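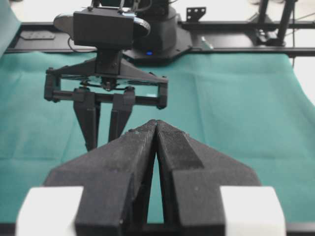
Tornham desk asked on the ticket whether the label printer fault was the same one we closed in September, and whether they should keep sending pick lists to it in the meantime.

Different fault. The September one was a bad driver package and hit every queue on the print server. The current one affects a single queue, DUNDEN-LBL-2, and only after the queue has sat idle. Keep sending pick lists, but use DUNDEN-LBL-1 until this ticket is closed.

Status: Resolved, monitoring
Opened: Mon 26 November
Priority: 3
Site: Dunden warehouse, ground floor

Symptom as reported
First label job after a quiet spell stays in the queue as "Printing" and never comes out. Jobs behind it pile up. Restarting the spooler clears it. By the time the ticket was raised there were 1,103 jobs in the queue, most of them repeats from the order system retrying on its own.

Checks done
Printer front panel: Ready, no error light, media and ribbon both OK.
Ping from print server: replies normally, no loss.
Test page from the printer's own menu: prints.
Test page from the server with the queue stuck: nothing.
Test page from the server after spooler restart: prints.
Cable swapped, switch port swapped: no change.

The printer and the network path were ruled out at this point. Queue was paused, old jobs deleted, and retry was turned off in the Jililia order system so the backlog would not build again while we were testing.
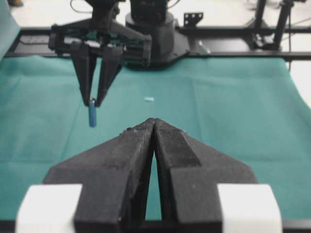 With retry off, the fault could be repeated on demand. Leave the queue alone for 60 minutes, send one label, and the job hangs. Leave it for a shorter time and the label prints. That pointed to a timeout, so the next step was to compare the port settings on the two label queues.

DUNDEN-LBL-1: raw port, SNMP status off, connection closed after each job.
DUNDEN-LBL-2: raw port, SNMP status on, connection held open.

The held connection is the cause. The firewall between the server room and the warehouse VLAN drops idle sessions without telling either end. The server still believes it has a live connection and writes the next job into it. The printer never receives the job and so has nothing to report. SNMP status was a side issue – it made the queue show as Online the whole time, and that cost us most of the first morning.

Fix applied
1. Deleted the port on the print server and created it again with the same address.
2. Set the connection to close at the end of each job.
3. Turned SNMP status off to match the other queue.
4. Restarted the spooler.
5. Sent 6 single labels, each after a full idle period. All 6 printed.
6. Turned retry back on in Jililia, with a limit of up to 6 attempts per job. It had no limit before.

Firewall idle timer was left as it is. Other services depend on it and there is no need to change it for one printer.

Not fixed here
The Mohammadi scale software also holds a port open to the same printer for weight tickets. It has not failed so far, but it sends a job every few minutes during a shift, so the session rarely goes idle. It may fail on the first job after a weekend. Separate ticket raised, linked to this one.

The Tornham queues were checked for the same setting. All of them close the connection after each job – no action needed.

Ticket stays in monitoring until the end of the week. If the queue sticks again, do not restart the spooler. Pause the queue, note the time of the last good label, and update this ticket so the session table can be read off the firewall before it clears.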